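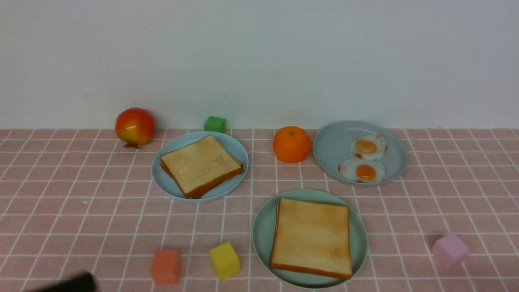 Slide 1: toast, eggs and a pomegranate on the pink check cloth

Speaker notes, breakfast table session, 10/4/20

Start without the title. Let them look, then ask who eats like this before work. Wait. Hands will go up and I don't believe most of them.

My quarrel is with the laid table as a cure for bad mornings. The Cadness leaflet says a proper cloth and a plate each will slow people down. Maybe. It was tried on 2 households in September, and one of those dropped out.

Say the Vomora figure slowly: 453 replies, all from people who had already bought the tableware. Pause there. If someone brings up the Drilitz survey with its 4000 names, ask how many finished it. I have asked twice and had no answer.

Be fair about colour. Pale plates on pink do look cheerful, and a fried egg shows up well on blue. I like it. Liking it doesn't get anyone out of bed.

NEXT SLIDE
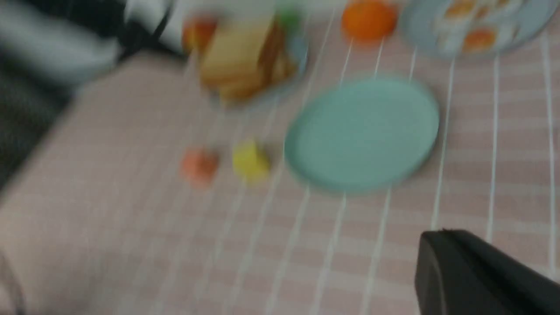
Move on to serving. Kerr wants bread kept together and plates left bare until people sit down, so each person helps themselves. I can see the sense in that with toast. With eggs I can't, they go cold while everyone is being polite.

Skip the price part if we're running late. Otherwise: 300 for the full Vomora set, and you still have to wash it up.

Question to leave with the room: what would you stop doing in the morning to make time for this? Don't help them out. Last time someone said "the news" and we got a good ten minutes from it.

Handouts are by the door. Take the spare cloth home.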